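Pondville Robotics Club – Member Guide
Section 4. Setting up the two-cube exercise

1. Spread the cloth over the table and smooth out the large folds where the cubes will go.

2. Put the red cube and the blue cube on the cloth. Leave a gap of about two cube widths.

3. Open the gripper fully before you lower the arm.

4. Turn the gripper until one finger is on each side of the blue cube. Check this in the wrist view and also in the table view.

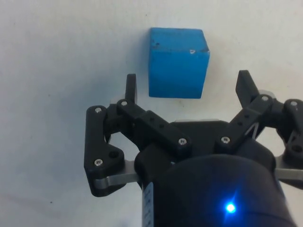
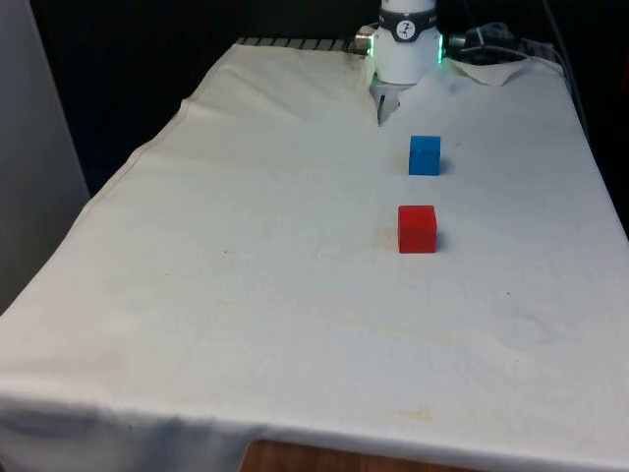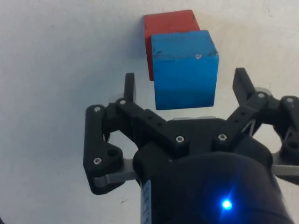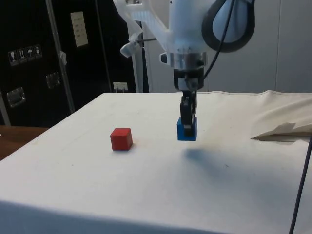 Only the last view shows the blue cube held in the fingers.

5. Close slowly, then lift a little and wait 3 seconds. If the cube turns in the fingers, put it down and go back to step 4.

Caution: Keep your hands off the cloth while the arm is enabled. One person must stay at the stop button – this person does not write the log.

Korkor Ofori asks that we add a line for teams who work from the wrist view only: when one cube stands behind the other, the far one is easy to miss, so please look at the table view before every approach.

Note: After 5 failed tries, change the driver and write both names in the log.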